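The Plekitz cell is a single-arm tableware handling station on a buffet counter, used for plate supply and dish storage. It was laid out by Octavio Montecinos at Sostetora and is kept running by Orvokki Vuorinen of the service firm Kinnunen.

Setup

The arm reaches both the countertop and the open compartment under it. Plates are stacked on a lower side table – the stack height is entered by hand at the start of a shift. The gripper approaches a plate at the rim, and the rim height is taught at three points on the counter.
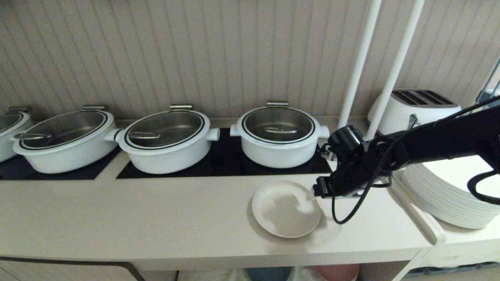 Rim height is taught again whenever the counter is moved or the gripper tips are replaced. An error of about 3 mm is enough to make the tips slide over a shallow rim. The cable is left with a slack loop near the wrist, long enough for full rotation. A loop that is too long catches on dishes in the compartment.

Maintenance

The compartment is lined with cloth, which is pulled out and shaken every Thursday. Lift height inside it is limited to 50 mm until the arm has cleared the opening.
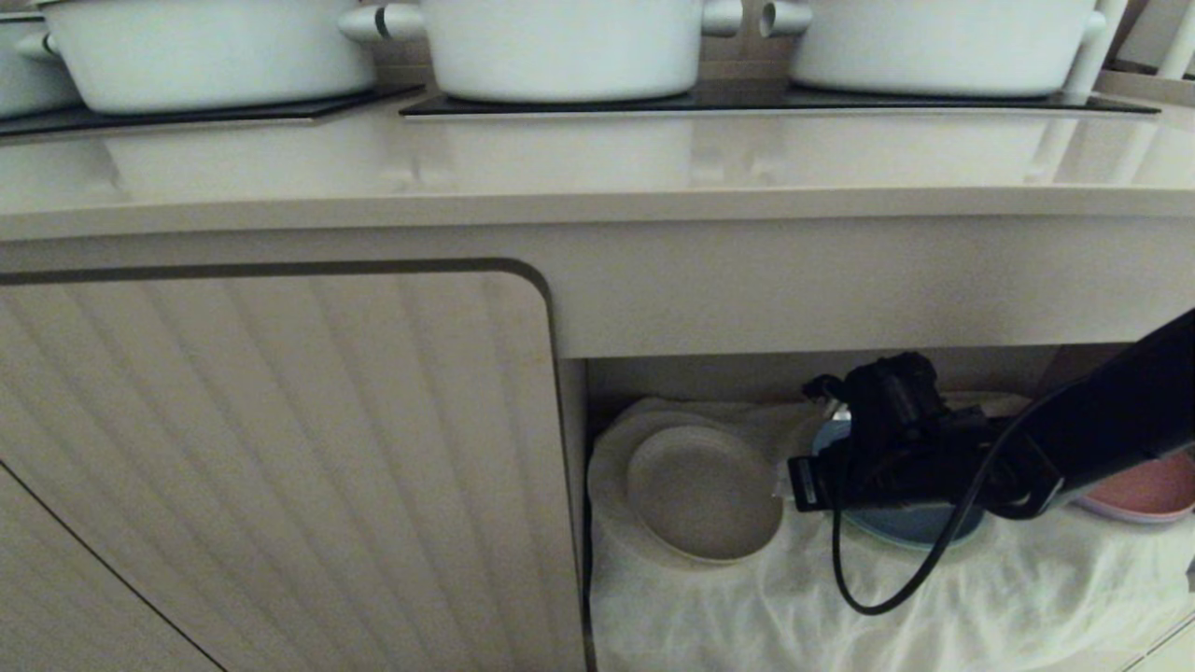

Gripper and cable loop over the dishes in the lower compartment.

Tips are wiped after each shift and changed in pairs. Fault 1844 (wrist cable strain) is cleared by parking the arm, reseating the connector and waiting 30 seconds before restart.

Contact Plemard | © Plemard | Back to top
3 shares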